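People > Makers > Kestport

Raluca Voicu has bound books in Kestport for six years, and she still gets excited about glue. "Wheat paste is lovely stuff," she says, stirring a pan of it before I've even sat down. "You can undo it — that's the joy!"

Her latest job was a family cookbook of 411 pages, every one of them splashed. She resewed it in October, working Wednesday nights with the radio on. "I kept the gravy stains. I'd never wash those out."

She teaches beginners too, and I'm sorely tempted.
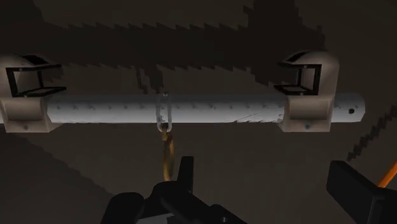
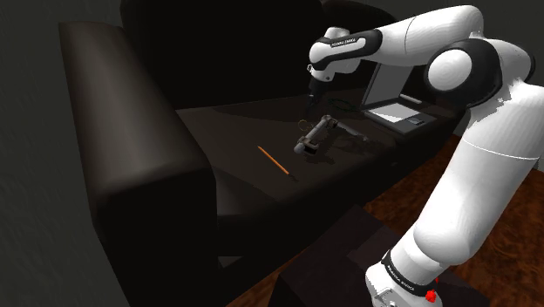 Top: a pale rod held in two beige brackets. Bottom: a dark leather sofa.

5 comments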